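Review: Pesow Sivance benchtop cleaning arm

October 31, 2018

The Sivance is a single arm on a clamp base, sold by Pesow for small workshops and laundries that want the end-of-day wipe-down done by machine. I had one on loan for most of October and ran it on the jobs we do by hand at the back of the shop: spraying a work surface, wiping it, binning the towel and refilling the bottles.

Set-up took an afternoon. The base weighs more than you'd expect and the clamp wants a bench with a good square edge. You walk the arm around the area once so it learns the limits, then choose a task on the tablet. The software is clear enough, although it logged me out every time the tablet went to sleep.

Wiping a flat laminate bench is what it does best. With the foam pad fitted it covered the whole top in about 9 minutes, with even strokes and no missed corners. I can do the same bench in two, but I was doing invoices while it worked, so I'll call that a fair trade.

Raw timber is harder going. The arm presses with the same force whatever is under it, and on bare plywood the pad dragged and stalled. It also has no idea what a stain is. A dark mark got the same two passes as the clean wood beside it, and it couldn't tell a smudge from the colour of a knot. A person slows down and leans on the bad spot without thinking about it.

Paper towel was the worst of it. I gave the gripper a folded stack and asked for one sheet, 54 tries over a week. It came away with a single sheet 7 times. Mostly it took a wad or nothing, and once it pushed the stack onto the floor. Sumathi Devadiga, who does our evening clean, takes one off the top with two fingers while she's talking to you.

Trigger bottles were mixed. It will squeeze a standard trigger if the bottle is left in the supplied holder, and the spray lands more or less where you told it. Take the bottle out of the holder and it's lost. Refilling through a funnel isn't supported at all, and the manual says so on page six.

I also tried the Broto, from Rao, last year. It's cheaper and quicker over a flat bench, but it has no gripper, only a pad. If wiping is all you need, I'd look there first.

The Sivance is well built, quiet, and Pesow's phone support picked up every time I rang. For a long laminate counter that gets wiped several times a day, it could earn its keep. For a mixed bench with bottles, towels and a rubbish bin, you'll still be doing most of the work yourself. I've sent ours back and will have another look when there's a better gripper.

Score: 6 out of 10 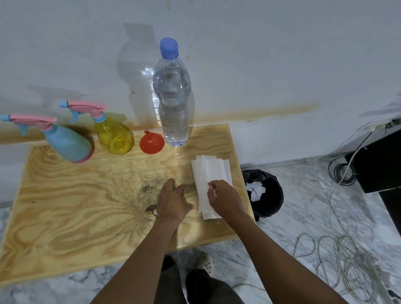

Paper towels, spray bottles and a plywood board: still a job for two hands.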